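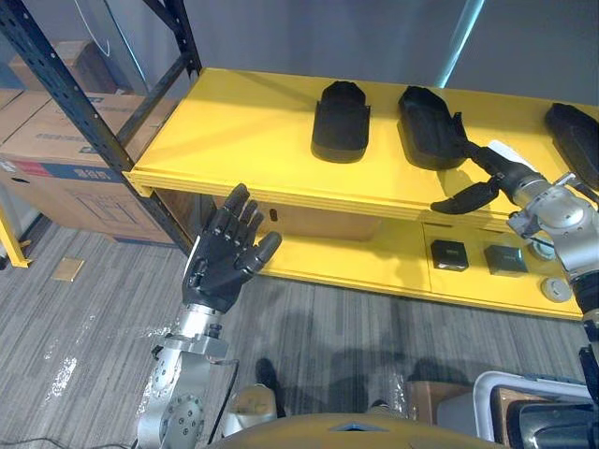 Yellow shelves in the black rack, trays on top, small boxes and discs below.

duleck_bench
Posted 23/05/2023
Reworking the layout on this unit. Current state: shoe-shaped trays on the top shelf, square black boxes and the round parts on the lower one. The boards are 400 mm deep. The trays are 117 mm across at the widest point and they wander. One ends up upright, the next one tilted, and the one at the far right migrates to the back. Looking for a way to fix the pitch without drilling the boards.

rackmount341
Swap the levels. The trays are light and awkward, the boxes are small and dense. Dense goes where you can read the top label without bending, and the trays can go below.

duleck_bench
Tried that in March. The trays have raised walls and the gap under the top shelf was too tight to lift one out cleanly. They went back up.

K_Ostrava
What is the gap?

duleck_bench
26 mm over the wall of the tray once it is seated. Fine for the boxes, which just slide forward.

gunetti_user
Gunetti sells a stick-on divider strip for boards like these. No drilling, peels off with heat. I have it on two racks. Set it at tray width plus a finger on each side.

rackmount341
I would not put adhesive on a painted board. If those are painted, the strip takes the finish with it. Use a loose liner with cutouts – Clostier foam cuts well enough with a knife.

gunetti_user
Mine are painted. No damage after a year.

rackmount341
One year in a dry room is a small sample.

K_Ostrava
Foam is fine for the discs too. Anything round near the front edge of a shelf needs a recess. I would do that before touching the trays.

duleck_bench
Agreed on the discs. Will cut a liner for the lower level first and leave the top open for now. Is the Najafi liner stiff enough? I have an offcut.

rackmount341
The thick one, yes. The thin one curls at the corners.

K_Ostrava
Also move the tab on the front of the top shelf if you relabel. It should line up with whatever is stored behind it.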